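Wir suchen Verstärkung für unsere Fliesenausstellung in Bratari

Seit 30 Jahren berät Cullivell Menschen, die ihr Bad, ihre Küche oder den geliebten alten Hausflur neu fliesen möchten, und weil das Haus in der letzten Zeit so schön gewachsen ist, freuen wir uns ab sofort auf 2 neue Kolleginnen oder Kollegen (Vollzeit oder Teilzeit, darüber reden wir gern in Ruhe).

Sie begleiten unsere Kundschaft vom ersten, oft noch etwas ratlosen Besuch bis zur fertigen Verlegeplanung, suchen gemeinsam Farben und Fugen aus und kochen zwischendurch auch einmal einen Kaffee. Manche kommen mit einem genauen Plan, andere nur mit dem Wunsch nach etwas Warmem, und quadratische Fliesen in Orangebraun mit dunklen Fugen mögen wir selbst sehr!
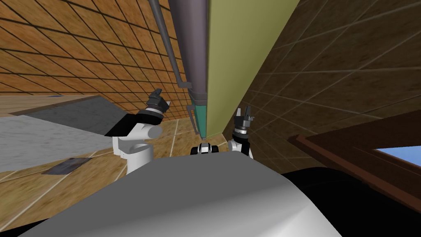 Was Sie mitbringen

Freude am Gespräch und Geduld beim Zuhören
Eine Ausbildung im Fliesenhandwerk oder im Verkauf, gern auch als Quereinstieg
Ein gutes Auge für Farben
Führerschein Klasse B für Aufmaße in Nereder

Bewerbung

Schreiben Sie uns einfach ein paar Zeilen über sich, ein Lebenslauf genügt, Zeugnisse können Sie später nachreichen. Cosmin Hodoroagă liest jede Bewerbung selbst und meldet sich bei Ihnen. Einarbeitung bis Juli, danach eigener Kundenstamm.

Stand: 6. Januar 2023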